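Worgate Community Kitchen Opens Its Doors for a Second Season of Shared Suppers

Mon 7 November - The Worgate Community Kitchen is delighted to announce that its Shared Suppers program is back for a second season, with more seats, a longer menu and a warm welcome for anyone in the neighborhood who would like a hot meal and some good company to go with it.

Shared Suppers began last year as a small idea between two neighbors, Nawal Kamel and Weronika Baran, who had both noticed how many people on their street were eating alone in the evenings. They borrowed a few folding chairs, made a very large pot of lentil soup and put a note up at the bus stop. By the end of the first season the kitchen had served 844 meals, and the soup recipe had been copied out so many times that it now has its own page in the Worgate newsletter.

"We really did think we would be eating leftovers for a week," said Nawal Kamel, who now runs the program. "Then the door kept opening, and people kept coming in out of the rain, and somebody's grandmother went into the kitchen and started making more rice without being asked. I knew then that we would be doing this again."

Suppers will be served every Thursday evening, with doors opening at 6 and food on the table as soon as everybody has found a seat. There is no charge and no need to sign up ahead of time, though large families are kindly asked to call so that a big enough table can be saved for them.

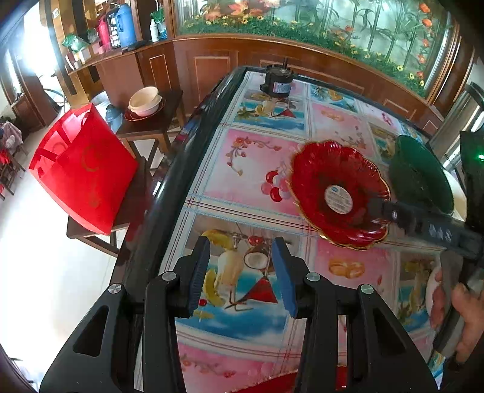

A tablecloth printed with fruit, bread rolls and floral sprigs.

The new season also brings 17 new dishes to the menu, most of them suggested by guests. Head cook Adalberto Andrade spent much of September testing them at home on his very patient family, and he is especially proud of a slow-cooked chicken with preserved lemon, a beet salad with dill and a baked rice pudding that comes out of the oven with a dark, sticky top. There will be a meatless main dish every week, and the cooks are always glad to talk with guests about allergies.

"People bring me recipes on the backs of envelopes," said Andrade. "Some of them say things like 'cook until it smells right,' and I have to call the person up and ask what right smells like. Those are usually the best ones."

Thanks to a generous gift from Fundico, the kitchen has been able to replace its old stove and add 2 large refrigerators, so more of the cooking can be done the day before. Radwa Mansour will be offering a children's baking hour before each supper, and the rolls the children make will go straight out to the tables. Spaces in the baking hour are limited, and parents are welcome to stay and get floury too.

Anyone who would like to help cook, serve, wash up or drive a neighbor home afterward is invited to stop by the kitchen on any supper evening and ask for Aicha Hegazy. Gifts of rice, dried beans, onions and cooking oil are always put to good use and may be left at the side door.

Media contact: Aicha Hegazy, Worgate Community Kitchen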